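Community > Growing Under Cover > Watering and Feeding

Bottom watering overwintered pelargoniums: how long is too long?

5 min read

flutcombe_glass
11/12/21

I have the pelargoniums back in the unheated end of the greenhouse at Flutcombe and want to settle on a watering method before the cold sets in. Last winter I watered from the top with a narrow spout and lost several plants to stem rot at compost level. This year I am standing the pots in water and letting them draw it up.

Compost is Abbasi peat-free with a fifth of perlite by volume. Pots are clay, all one size. Current practice is 800 ml of water in the tray, pots in for 30 minutes, then out onto slats to drain. The question is whether 30 minutes is excessive for a plant that is barely growing.

mossbank
Too long for winter in my view. Clay takes up water through the wall as well as the hole, so the outer compost gets it first and the pot itself holds a fair amount afterwards. In a cold house that stays put for days. I would halve the time and go by weight.

claypot_ed
Disagree on going by time at all. Peat-free that has dried right out shrinks from the pot side and takes up very little at first. Fifteen minutes may wet only the bottom. What does a pot weigh before and after?

flutcombe_glass
I have only weighed one. It was 836 g after draining. No dry weight, which I accept makes the number useless on its own. I will take one before the next watering.
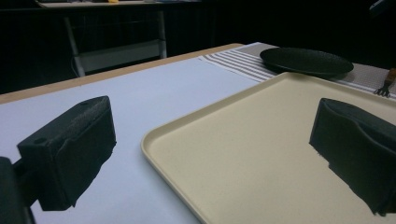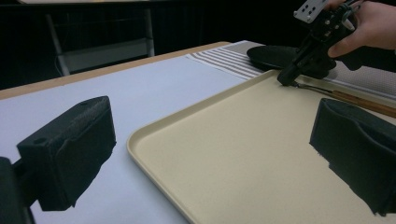
Water depth matters more than I had allowed for. A deep bath pushes water up by level as well as by capillary draw, and I would like only the second of those. With a wide tray the same volume gives a shallower bath and the pots stand further apart. Mine is the big rectangular cream one, and the raised rim, clearest in the second picture, leaves something to hold when carrying it to the drain. I try to keep the water well below that rim — it slops otherwise. Would matting be better than open water?

mossbank
Matting works if you can turn it off. Most people lay it in autumn and leave it damp until March, and at that point you have simply built a bog with better distribution. For dormant stock I would not use it.

selldale_convert
I use the Selldale matting and have no trouble with it. Wet it, stand the pots on it, take them off again. It gives a slower uptake than open water and you cannot flood the pot. Clay pots need good contact, mind. If yours have a recessed base the hole never touches the mat and nothing happens. Check that first.

claypot_ed
The recessed base point is correct. I would still sooner use open water for clay and keep matting for thin plastic pots.

On timing: put one pot in, lift it every five minutes and weigh it. When the gain between two readings is small, stop. That gives you a figure for your compost and your pots, and everyone else's figure can be ignored, mine included.

flutcombe_glass
Bases are slightly recessed. That rules out matting unless I change pots, and I am not repotting in winter.

The scales are Zasura kitchen ones reading to the gram, so weighing is no bother. Do you correct for water clinging to the outside of the clay?

claypot_ed
Stand it on a folded cloth for a count of ten, then weigh. Do it the same way each time and the error cancels well enough.

mossbank
Two other things before you start taking readings. Let the water come up to greenhouse temperature in a can overnight. And throw away whatever is left in the tray. If one plant has rot or root aphid, the shared bath passes it along the row.

selldale_convert
Throwing it away every time seems wasteful. I put mine on the hardy stuff outside.

mossbank
Outside is fine. My objection is to putting it back on the next batch of pelargoniums.

northwall
Late November is when I stop altogether. One drink then, nothing until the leaves flag. Scented-leaf types will not thank you for it but zonals come through. Which are yours?

flutcombe_glass
Mostly zonals, with a few scented at the warmer end by the door to the house. The scented ones I can treat separately.

northwall
Then I would leave the zonals alone for now. At 836 g drained they have plenty to be going on with, depending on pot size, which you have not given.

flutcombe_glass
Five-inch. Next weighing will be when the surface has gone pale on all of them, and I will post the dry figure then.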